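Short films deserve a proper second showing

21 October 2020

The Grunness festival put its animated shorts online this year, all 493 of them if you count the student section, and left them up for 3 days. Then they came down. I watched as many as I could, which was not very many, and I have been annoyed about it since.

I want to argue for something simple. A festival that shows animated shorts should keep them available for at least a few months afterward, for a fair price, with the money going to the people who made them. Most festivals don't do this, and I think their reasons have gotten weaker.

The usual reason is premieres. A filmmaker who wants to enter one festival is told the film can't have been seen at another, or can't be online anywhere. That made some sense when a festival was the one place a buyer could see a film. It makes less sense for a six-minute film about a heron, drawn by two people over four years, that no buyer was ever going to put in theaters. Very few shorts are sold for real money. The premiere rule protects a market that hardly exists, and it keeps the film away from the audience that does.

The second reason is the event itself. Organizers worry that if people can watch at home, they won't travel. I have been going to Farnonberg for most of the last decade and I don't believe this. People go to Farnonberg for the big room, the talks, the late screenings and the bad coffee in the lobby. They go to sit with 300 other people who laugh at a pencil test. A link that works in December takes nothing away from that. If anything, it would help me persuade friends to come along the next year, because I could show them what I've been talking about.
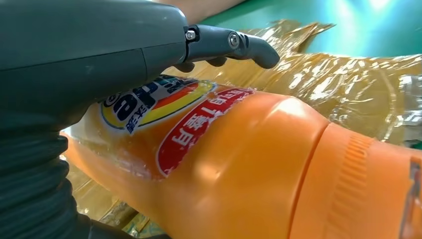 There is also the matter of who gets to see these films in the first place. A festival pass, a train and a hotel add up to more than a lot of animation students can spend. They learn about new work from stills, from two-minute clips and from someone's description of it. I taught an evening class for a while and kept running into this. I would bring up a film that had won prizes all over Europe, and nobody in the class had any legal way to see it. I couldn't show it to them either.

Features don't have this problem to the same degree. A studio picture gets a theater run, then a disc, then streaming, and after that it turns up on television every holiday for the rest of your life. A hand-drawn feature from a small country may take longer, but it usually surfaces. A short gets its festival year and then sits on a hard drive in the director's apartment. Sometimes it goes up for free on a video site years later, when the director has given up on earning anything from it.

It doesn't need to be this way. Memon, the small distributor, tried a paid collection of shorts last winter and sold about 3000 of them. That isn't a fortune once it's split up, but several of the directors have said it was the first check they ever got from the public. The collection was well put together, with the running order given some thought and decent notes on each film. I would have paid more for it.

The Jandarent festival has gone another way and lets passholders watch the whole program again for 2 months. I like that less, since it only helps people who already bought in, but it's still a good deal better than a long weekend.

I understand the practical objections. Clearing music for an online release costs extra. Some schools own the rights to student work and take forever to answer a letter. Staff at these festivals are few and tired, especially this year. So start small. Ask each filmmaker on the entry form whether they would allow a paid release afterward, and put up the films of those who say yes. The ones who say no lose nothing.

Grunness had the site built, the files uploaded and the subtitles finished. All that work was done and paid for. I had a list of eleven more films I wanted to see, including the whole of the puppet program, and I would have happily paid for every one. I wrote to the festival and asked if there was any way to do that. They sent back a polite note telling me to contact the directors one by one, so I've started on that, and so far I have heard from four.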